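**Review: Tadell fingertip pad kit, tried in the simulated kitchen cell**
2025-02-18

We bought the Tadell kit for its pad models and its setup file. I loaded both into our kitchen cell before changing anything on the real gripper at Neltham. Setup took 11 minutes. The closing offset was wrong by 2 mm out of the box, so check that first.
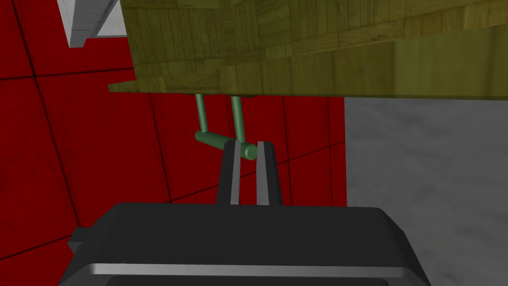

*Fingers starting to straddle the green bar handle, grey pads on the inner faces.*

I ran 107 approaches on this handle. The pad faces lined up well once the offset was fixed. The old Schmieder file needed its wrist angle reset after every reload — this one keeps it.

Clearance is the weak part. The kit has no model for the housing, so I kept our own and checked the wrist camera view next to large flat surfaces. Manon Lavoie suggested adding a keep-out margin around the whole gripper body, and I left it in.

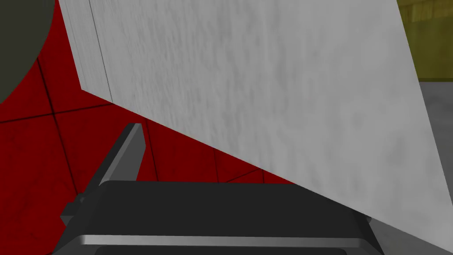
## Verdict

Good pads, thin manual. The offset is covered in one line near the back. Girkum sells a similar kit with a housing model, but I haven't tried it. I'll do the real fingers in April and keep the old file until then.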